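Notes on Teaching the Fuse Task by Remote Control

Posted by Saodah Pillai
November 17, 2023
Filed under: Teleoperation, Work notes

Readers of this blog will recall that in September I set out the reasons for choosing fuse handling as our next teaching task at the Anville workshop. Several correspondents have since asked for a fuller account of how the demonstrations are given, how an operator is prepared, and which of our early decisions I would now revise. The present post is intended to answer those questions in one place. It is written from my own position as the person responsible for the operators, and the views in it are mine.

The task itself is modest. A blade fuse is to be taken up by one arm, carried to a fuse box, and seated in a slot. A person does this with the thumb and one finger and gives it no thought. An operator working through a pair of hand controllers must give it a great deal of thought, and the purpose of the first week of training is to reduce that amount to something bearable.

The working arrangement

We use two arms at one table, with a soft mat laid across it. The mat was adopted after a trial on the bare surface, where a fuse pressed at the wrong angle would skate away and the demonstration had to be abandoned. On the mat the same fuse tends to stay where it is put, and the fingertips may touch down lightly without alarming the operator or the arm. I had resisted this change on the ground that the finished system should cope with a hard table. I still hold that view, but a method of teaching need not begin with the most difficult surface.

The fuse box is placed near the middle, within reach of both arms, and is set at a different angle from one session to the next. We ask operators to leave other small articles at the back of the table as well. A recorded demonstration made on a perfectly tidy table is easy to produce and, in my experience, of limited use when the table is later used by anyone else.

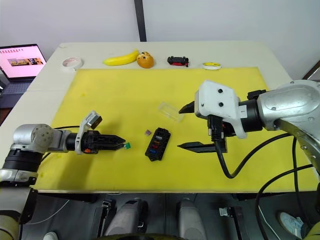

The division of labor between the two arms was the subject of more discussion than any other matter. Our first written procedure, which we called Finau after the street on which it was drafted, required both arms to be active in every demonstration. One was to steady the box while the other inserted the fuse. The intention was sound, but operators were holding two controllers under tension for the whole of the attempt, and the steadying hand drifted whenever attention moved to the other side. A small drift at the controller becomes a small drift at the box, and the slot is then no longer where the operator believes it to be.

The second procedure, Purba, permits the operator to leave one arm waiting, open and clear of the work, until it is wanted. Most operators now bring it in only when the box shifts under pressure. The demonstrations are shorter as a result and, to my eye, considerably calmer. It has been put to me that we are thereby teaching the system to be idle with one arm. I accept the point in part. A separate group of demonstrations in which both arms must work will be recorded under a later procedure.

Preparing an operator

A new operator spends the first session without any fuses at all. He or she moves the arms over the mat, opens and closes the fingers, and learns how far a turn of the hand is carried through to the wrist. Larger objects are introduced next, to be picked up and set down again in a chosen place. Fuses come last.

The most common fault at this stage is haste in the final approach. An operator who has moved smoothly across the table will often hurry the last short distance, close the fingers early, and strike the top of the fuse instead of taking it by its sides. The correction I give is always the same: stop above the part, check the line of the fingers against the line of the fuse, and only then descend. The pause should be brief. If it grows long, the system learns the pause as faithfully as it learns the grasp, and we have had one set of recordings in which the arm hung over the mat in a manner that visitors took for a malfunction.

The second fault is correction by force. When a fuse does not enter its slot, the natural response is to press harder. We ask operators to lift clear, look again, and make a second attempt from above. A demonstration that contains a clean recovery of this kind is kept and is marked as such. One in which the fuse was forced is removed, even when the fuse went in.

I should add a word on fatigue. Operators work in turns and change places after six attempts, whether or not they feel tired. This figure was arrived at by listening to the operators and has no better foundation. Those who were confident that they could continue were also those whose later attempts most often had to be removed.

What the operator looks at

There are two sources of information available during a demonstration: the operator's own view of the table, and the view from the cameras mounted at the wrists. New operators rely on the first almost entirely. They stand where they can see the mat and treat the wrist view as a curiosity. This serves well enough for carrying an object across the table. It serves poorly for the grasp, because the gripper itself is liable to hide the part from a person standing to one side of it.

Experienced operators change from one view to the other at a definite moment, when the fingers have arrived over the general area and the question is no longer where the arm is but how the fingers are turned. I encourage trainees to say aloud when they change. It sounds rather foolish in a quiet room, and several have told me so, but it brings the habit on sooner than any other instruction I have given.

Fuses lying close together are the best exercise for this purpose. The operator must decide which of them is to be taken, which way its blades are pointing, and whether there is room for a finger to come down beside it without disturbing its neighbor. From across the table these questions are largely a matter of guesswork. From the wrist they can generally be answered before the fingers are lowered.

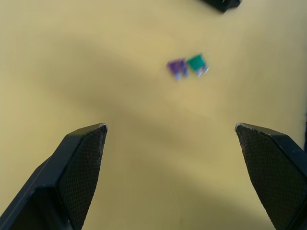 Wrist camera view: a purple fuse and a green fuse ahead of the open fingers.

The wrist view has limitations of its own. Parts at a distance from the fingers may be soft in outline, and shadows move across the mat as the arms move. A trainee will sometimes take the edge of a shadow for the edge of a part. We considered additional lighting and decided against it for the present, as the rooms in which such a system would be used are unlikely to be lit for its convenience.

Keeping and removing demonstrations

At the time of writing, 489 demonstrations have been kept under the Purba procedure. Each was reviewed by a person other than the operator who gave it. The reviewer is asked whether the fuse was seated, whether it was forced, and whether the motion is one that he or she would be content to see repeated. The last question is a matter of judgment and has produced some disagreement. Where two reviewers differ, the demonstration is set aside and looked at again at the end of the week, by which time the disagreement has frequently dissolved.

Reviewers also write a short note in ordinary language, such as "good approach, slow release." These notes were introduced as a courtesy to the operators, who wished to know why their work had been removed. They have since become the most useful record we possess. The release, in particular, had received very little attention in my training sessions until the notes began to mention it. An operator who has seated a fuse correctly may still disturb it by opening the fingers while drawing the hand away, and I now teach opening and withdrawal as two separate movements.

Matters for the coming period

The next procedure has been given the name Bokell and will deal with the removal of a fuse from its slot, followed by its replacement with one of a different color. Removal is the harder half. The fingers have less of the part to hold, and the box is inclined to follow the fuse upward, so the second arm will be required throughout. I have asked that seven operators be trained before any recordings are kept, in order that the early demonstrations do not all carry the manner of one person's hand.

Correspondence on the subject of controller design continues to arrive and will be answered in a separate post. Those who have written about the weight of the hand controllers may be assured that the operators share their opinion. A lighter pair is on trial, and the present pair will remain in use until the operators have had two full weeks with the replacement.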